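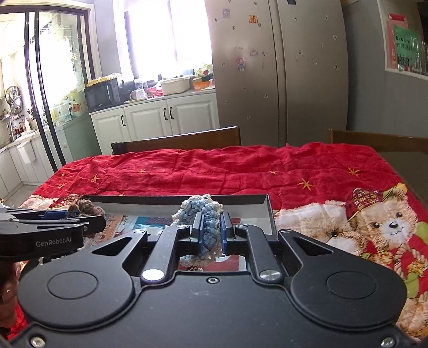 *Crochet on the kitchen table. The light-blue one is the problem.*

## How do I get crocheted cloths to lie flat and stay sorted in a shallow tray?

I have a pile of small crocheted pieces, mostly cotton, that I use as dishcloths and for wiping the table. They used to live in a drawer and came out in a knot every time. I moved them to a shallow gray tray so I could see what I had. It's better, but they crumple as soon as I put them down, and the light-blue one in the photo is the worst. When I take one out, the one under it comes along.

I sort on the kitchen table with a quilted blanket over it (the red one with the bear). The tray has low raised edges and there is no lid. I don't want to buy a big organizer. I looked at a divider set from Vavia but it is too tall for the shelf, which only has 2 inches of clearance.

Do I need to block these like a sweater, or is there a way to fold them so they behave?

Asked by murkytea, 18 July 2026

---

### Answer 1 (accepted)

You don't need to block dishcloths properly with pins. They'll be washed again in a few days and you would be doing it forever. What works for me with cotton:

1. Wash, then squeeze the water out in a towel. Don't wring.
2. Lay the cloth on a flat towel and pat it square with your hands. Pull the corners out a little.
3. Leave it until it is fully dry. If you're in a hurry, put a thin cotton cloth over it and press with a warm iron for 15 seconds, then lift. Don't slide the iron.
4. Fold in thirds, then in half, and stand the pieces on the folded edge in a row, like files.

Step 4 is what fixes the snagging. Stitches catch when the pieces are stacked on top of each other. With your clearance you may have to fold once more so they don't stick up too high.

If any of the yarn is acrylic, skip the iron. It goes limp and you can't get it back.

Åsmund Magnusson

> Comment from murkytea: The blue is cotton, the brown one I'm not sure about. I'll leave that one to air dry.

---

### Answer 2

I roll mine. A rolled cloth takes more room than a folded one but it doesn't catch. I had 20 of them in a Lunde baking tray for years. Also check for loose ends, a tail that wasn't woven in will hook everything near it.

I'd take the blanket off the table before patting them into shape. Quilting is bumpy and you won't get straight edges on it.

---

### Answer 3

just use a basket

> Comment: The question says shallow tray because of the shelf.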